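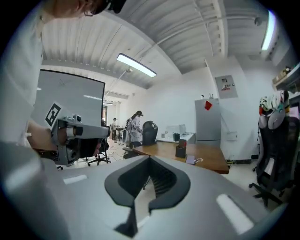
Will the new automation program change anyone's job?

Most of them, a little, and two or three of them quite a lot. The sorting and bench-loading work is going to the machines in stages, starting in August, and the people who do it now will spend more of their day teaching, checking and tidying up after them. No positions are being cut under this stage. Management has put that in writing, and we've kept a copy.

For those who skipped the briefing (there were sandwiches, so that's on you), the Tidar project moves Corus from doing the small handling jobs ourselves to showing a machine how we do them. That means picking up a hand-held gripper and doing a task you've done for years, only slower and with a great deal more thought about your wrist. Catovach wants 500 good runs of each task before it will let the software have a go. A run in which you drop the part and swear isn't a good run, although the software people were very keen to keep one.

The labour side has been less tidy. Gripper shifts are capped at 4 hours, after several sore forearms and one strongly worded note on the fridge. Breaks are paid. Gripper work now counts as skilled work on the roster, so it comes with the allowance, and anyone who did it before the change should check their payslip. Back pay is being sorted out at the speed you'd expect.

The Ginting site is a few months ahead of us and sent over its list of 119 lessons learned. Number one is to label your chargers. Number 119 is also to label your chargers.

Our older hands have turned out to be the best teachers, which they've mentioned. Apparently there's a knack to seating a part that was never in the manual, and it's going in now under the heading "knack", pending a better word.

Training places are still open for the early session, 7 am start. Put your name on the sheet by the kettle. Bring your own mug.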